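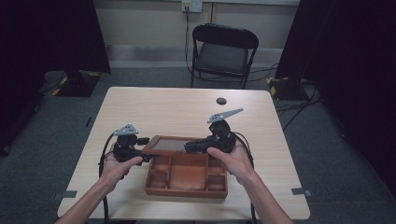 サイト内検索 キーワードを入力 検索
印刷する | メールで送る
10月18日(土) 記:Verena Kaufmann

午前中は手持ちグリッパの比較の続き。対象は前回と同じ蓋付きの木箱で、蓋の開閉と、仕切りの縁をつまんで箱ごと向きを変える動作に絞った。条件は3つ。Horganの指にHorganの標準カメラ、Horganの指にSkevimmontのカメラ、Skevimmontの指にSkevimmontのカメラ。残る組み合わせ(Skevimmontの指に標準カメラ)は取付ブラケットが届いていないので後回しにする。コントローラは全条件でProstelに統一した。5月の試験ではここを混ぜてしまい、指の差なのか制御周期の差なのか最後まで切り分けられなかった。

手順のメモ。左右のグリッパを両手に持ち、箱を机の手前寄りに置いて開始姿勢をとる。開始姿勢では指先を箱に触れさせない。触れた状態で記録を始めると、力の推定値のゼロ点がその回だけずれる。開閉量の原点合わせは条件を替えるたびに行い、同一条件の途中では行わない。途中で合わせ直すと条件内のばらつきが見えなくなるので、多少ずれても放置して、あとで補正量を記録から計算する。

試行は全部で149回。うち無効にしたものは別表に理由を書いた。多いのはケーブルの取り回しによるもの。手首を外側に回すとケーブルが前腕に当たり、そこで無意識に動作が止まる。記録を見ると速度がいったん落ちていて、物体に触れた瞬間の減速と区別がつかない。ケーブルは机の縁の外へ落とす経路に統一したが、手首の回転角が大きいとまだ張る。張力を逃がすループを大きくすると今度は太ももに当たる。座って操作するのをやめて立てばよいのかもしれない。ただし立つと箱の奥側の縁を見下ろす角度が変わり、過去の記録と比べにくくなる。保留。

蓋の開閉について。Horganの指は先端が薄いので、蓋の縁の下に入れるのは速い。入ってしまえばあとは持ち上げるだけで、蓋が立つところまで指の開きをほとんど変えなくて済む。問題は閉じる側で、縁を挟んだまま下ろすと、蓋が箱に近づいたあたりで指の背が箱の縁に当たる。当たる前に指を開いて蓋を離すと、残りは落下になり、音も衝撃も出る。離す高さを決めずに続けたら、回ごとに閉じ方がまるで違う記録になった。途中から「当たる直前まで保持、離したら上から押す」に統一した。統一前のものは開く側のデータとしてのみ使う。

Skevimmontの指は厚みがある分、縁の下に入れるのに手間がかかる。二度三度と探る動きになりやすい。一方で縁を挟んでからは安定していて、蓋が途中でねじれる感じが少ない。蝶番側に無理な力をかけていないということだと思うが、蝶番にかかる力は測っていないので、ここは感触の記述にとどめる。次に測るなら箱の下に力覚センサの板を敷く方法が簡単だろう。箱が浮く瞬間も同時に取れる。

箱ごと向きを変える動作では、指の差よりも机の滑りの影響が大きかった。片手で外壁の角を押し、もう片方で反対側を受けるのが基本だが、受け側が遅れると箱が回らずに平行に滑る。滑った距離は箱の初期位置からのずれとして残るので、戻してから次を始める。戻し作業は記録に含めない。位置合わせの目印は机の木目を使っていたが、木目は見る角度で紛らわしく、午後からは箱の角に合わせる薄いテープを検討した。テープが手先カメラに写るのは望ましくない。学習側がテープを手がかりにしてしまう可能性がある。結局、治具を当てて位置を決め、記録前に治具を外す方式にした。1回あたりの手間は増える。
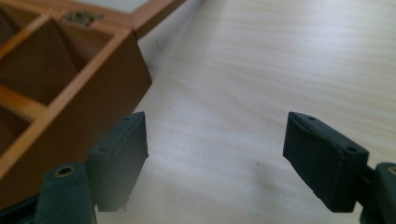
指と箱の距離を左右で揃えるかどうかも決めておく必要がある。片側の指だけが先に壁に近づくと、閉じる動作の途中で片当たりになり、もう一方の指が追いつくまで箱が押される。平行に開閉する機構なので中心線は動かない。合わせるのは手首の側である。人間が持っている間は勝手に合わせてくれるが、同じ軌道をアームで再生すると、この無意識の補正がそのまま位置誤差として出る。Bustthorpeの設備で再生したときに外壁を押し続けて停止した件は、これが原因だったと考えている。再生前に接触の直前と直後の区間を切り出し、手首の横移動が閉じ量に対してどれだけ遅れているかを見る。遅れが大きい試行は再生候補から外す。

カメラの比較。Horganの標準カメラは露出の追従が遅い。机の明るい面から箱の内側の影に視野が移ると、暗い側がつぶれた状態がしばらく続き、仕切りの縁の位置が読めない。戻るときは逆に机の木目が白く飛ぶ。Skevimmontは追従が速いが、追従の途中で明るさが段になって変わる。特徴点の追跡はこの段で切れることがある。どちらも露出を固定すれば安定するものの、固定値を箱の内側に合わせると机面が飛び、机面に合わせると仕切りが沈む。今日は固定しなかった。固定値を決めるには、まず照明を決めなければならない。

抜き出した静止フレームは両カメラ合わせて3,123枚。ここから仕切りの縁が目視で判別できるものを選び、縁の検出器にかけた。検出器の設定は共通で、どちらかに寄せた調整はしていない。結果の数値は照明を決めたあとで取り直すので、ここには書かない。傾向だけ書くと、標準カメラは止まっているときに強く、Skevimmontは動いているときに強い。指先が視野の下側を占める割合もかなり違う。Skevimmontは画角が広く、指の付け根まで入る。指の開閉量を画像から推定するには都合がよいが、その分だけ箱に割り当てられる画素が減る。手先カメラを操作対象の観察に使うのか、指の状態の推定にも使うのかで評価が逆になる。

開閉量の画像推定も少し試した。指の表面にある穴を目印にして左右の間隔を求める方法。穴は小さく、指が傾くと楕円になって中心がずれる。ねじ穴に入れた真鍮色のインサートのほうが輪郭ははっきりするが、場所が付け根寄りなので、開いたときに画面の端へ逃げる。エンコーダの値が取れている限り、画像推定は検算の役にしか立たない。ただ、通信が途切れた区間を埋める用途には使える。精度の要求はそこまで高くない。

Prostelのコントローラについて。時刻の付け方は前の版より改善している。左右の記録を別々に開始しても、共通の時計に乗った時刻が付く。前の版では片側を起動し直すと時計が飛び、後処理で手を叩くような合図の動作を探して合わせていた。この作業がなくなったのは大きい。不満は、停止指令を出してから記録ファイルが閉じるまでの待ちが長いこと。待たずに次を始めると、前の記録の末尾が欠ける。警告は出ない。末尾が欠けた試行は再生して初めて分かるので、停止後にファイルの大きさが変わらなくなったことを確認するスクリプトを書いた。単純に待つだけのもので、根本的な解決ではない。問い合わせは来週出す。

もう一点、片方のグリッパだけ開閉量がゆっくり流れる症状がある。左で出て、右では出ていない。左右のケーブルを入れ替えても左に残った。コントローラの入力ポートを入れ替えても左に残った。したがって本体側、エンコーダか、その取付部の緩みを疑う。上面の板を外さないと中が見られない。外すとカメラと本体の相対位置が変わり、校正をやり直すことになる。今日の比較を終えるまでは触らないと決めて、流れの量を各試行の前後で記録するにとどめた。流れは一定方向なので、線形に補正すればおそらく足りる。温度の影響かもしれないが、温度を記録していないため何も言えない。次回から温度を欄に加える。

校正板を使った手先カメラの校正は、板を机に対して45度に立てた姿勢を加えると収まりがよくなった。これまで正面と浅い傾きしか使っていなかった。奥行き方向の誤差が横方向に回り込んでいたらしい。過去の校正ファイルも取り直したいが、カメラを付け替えてしまったものは戻せない。再現できる組だけやり直し、残りは「旧校正」の印を付けて分ける。

手の疲労について。数値にしにくいが無視できない。Skevimmontの指を付けた側は先端が重く、親指の付け根に負担がくる。終盤の試行では蓋を開く前に一度持ち直す動作が増えていて、これは操作者の疲れであって指の性能ではない。条件の順序を毎回入れ替えるべきだった。今日は準備の都合で条件ごとにまとめて行ったため、最後の条件が不利になっている。表の脚注に書いた。次回は少数ずつ区切って順番を回す。原点合わせの回数が増えるのは仕方がない。

把持力の設定も書いておく。手持ちなので力は操作者の指で決まり、機械側の設定値はない。ところがアームに載せるときは設定値が必要になる。手持ちの記録から力を推定しようとすると、指の柔らかさが条件ごとに違うため、同じ開閉量でも同じ力にならない。硬さは指を外して個別に測るしかない。Horganの指は先端と中ほどで反り方が違い、どこで挟んだかによって変位が変わる。縁を先端で挟んだ試行と、根元寄りで挟んだ試行を分けてから当てはめたほうがよい。分類は手作業になるが、蓋の開閉だけなら量は知れている。

夕方、Horganの指で数本だけ、片手で蓋を支えながらもう片方を仕切りの間へ入れる動作を撮った。本番の計画には入っていない。中央の大きい区画は余裕があり、脇の小さい区画は指を開いたままでは入らない。閉じて入れて中で開くと、指の外面が仕切りを押す。仕切りを押しても箱が動かない力の範囲を知りたいが、これも力覚センサの板が先。蓋を支える側は静止しているつもりでも、もう片方の動きに合わせて揺れている。左右の相関を計算すると面白いかもしれない。優先度は低い。

データの整理。試行ごとのフォルダ名に条件を入れるのをやめ、条件は表で管理することにした。名前に入れると、条件の定義を後で変えたときに全部書き換えることになる。5月の分でこれをやって、一部の名前が古いまま残り、集計が合わなくなった。表は一つ、書き込みは私だけ。バックアップは終了後に取った。照合も済み。

次回までの項目。
・標準カメラ用ブラケットの納期確認
・左グリッパの上面板を外して中を点検、その後に再校正
・立位での操作を短時間だけ試す。箱の高さは変えない
・力覚センサの板の借用申請
・照明の位置を固定し、露出の固定値を両カメラで決める
・Prostelへ、停止後の待ち時間と末尾欠けの件を問い合わせ
・別表の無効理由の書式を統一する(「ケーブル」と「配線」が混在している)

指の選定は現時点では決めない。蓋を開くだけならHorgan、閉じるところまで含めるならSkevimmontに傾くが、順序の偏りを除いていない比較なので根拠が弱い。ブラケットが届いて残りの組み合わせを埋めてから、もう一度同じ表を作る。

片付けのとき、右のケーブルのコネクタの爪が少し浮いているのに気づいた。押し込むと戻る。予備に替えて、外したほうには札を付けて引き出しに入れた。

印刷する | メールで送る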